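Mapping the Wet Corner of Daher Field
Final project report, Intro to Field Methods
Tuesday, August 28, 2018

10 shares
2 comments

So my project was a contour map, and I'm going to start with why I wanted one. The south corner of Daher Field turns into a pond every time it rains. I've played pickup soccer there for years and everybody has a theory. Dima Hakim thinks there's a broken pipe. My cousin says the whole field was filled in wrong back when they moved Rallitz Creek. I figured the ground was probably just lower there than it looks, and that if I measured it well enough I could draw the shape of the low spot and see where the water was coming from.

The plan was pretty simple on paper. Lay out a grid of 60 points, spaced 10 feet apart, six rows of ten. Get the height of the ground at each point. Draw contour lines. I started in May, before the grass got long, with Dalal Farah helping me on the measuring tape (thank you, Dalal, I owe you so many lunches).

We don't own a real surveying level, so I built a water level, which is a long clear tube with colored water in it. You hold one end at a point you know and the other end at the point you want, let the water settle, and read the difference off a yardstick taped to each end. It's such an old trick and I love it! The only bad part is bubbles. Our whole first Saturday was garbage because of one bubble in the middle of the tube that neither of us noticed, and I had rows that jumped up by inches for no reason at all. We threw that day out and started over.

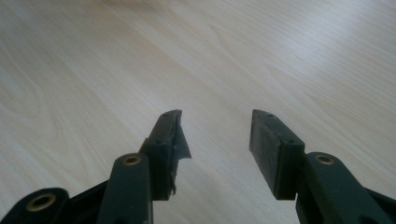
For a starting height I used the little metal disk by the parking lot steps. The old park plan says it sits at 591 feet. I have no way of checking that, but for this project it doesn't matter much if it's off, seeing as everything else is measured from it and the shape comes out the same either way. Mr. Yeoman (Dean Yeoman, my adviser, and Dean is his first name, he is not a dean) made me write that down in my notebook in big letters so I wouldn't go around claiming I knew the elevation of anything.

The do-over went a lot faster. I shook the tube out, filled it slowly from a bucket, and walked its whole length looking for bubbles before each row. We also went back to the first stake at the end of every row and measured it again. If the second reading didn't match the first within a quarter inch, we redid the row. We only had to redo two of them, and one of those was me standing on the tube.

Then came the drawing, which I thought would be the easy part. I wrote all the heights on graph paper and tried to connect points that were the same. Except hardly any of them are the same! You have to guess where the line passes between a higher point and a lower one, and you do that by splitting up the distance. My first try had two lines crossing each other. Imad Fakhoury looked at it and asked how one piece of ground could be two heights at once, and I had to erase most of a page.
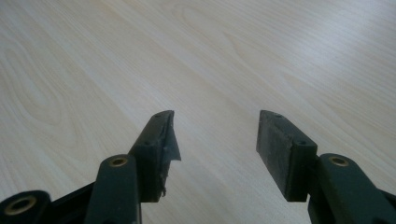
A contour line is all the places that share one height, and a closed loop of them means you've got either a hill or a hole. I had read that sentence maybe a dozen times and it never stuck. What helped was wood grain. Look at the left side of the pale tabletop, where the grain curves around in a big long oval, band after band. Pretend each band is a height and you've got my low spot, very nearly the same shape. The arched rings up near the top would be the end of some other hill or dip that the map only catches part of. A table can't tell you whether the middle of the oval is up or down, of course, and neither can a contour map unless you label it, so I added little tick marks pointing downhill on the inside of every closed loop.

OK, results. The low spot is real. It's a long oval running toward the corner, and the deepest point I measured is seven inches below the edge of the path. From the bleachers you'd swear that ground was flat. The path side is a bit raised, so water coming across the field gets there and stops. I didn't find anything that says pipe, but I also didn't dig, so Dima is allowed to keep his theory for now.

Things I'd do differently: use a smaller spacing in the corner. Ten feet is fine for the flat part but my loops down there are resting on very few points, and the deepest spot could easily be between stakes. I'd also go out right after a storm and flag the edge of the water, then see if it follows one of my lines. It was dry for most of the time I had, and the one good rain came while I was at work.

The notebook and the full-size map are in the folder by Mr. Yeoman's door. Please don't take the map home, I only have one.

2 comments

Bogdan Walczak: Nice work. Did you check the heights along the path itself, or only the one edge?

Dalal Farah: Only the edge by the stakes. I still have the tube if you want to come do the rest with us.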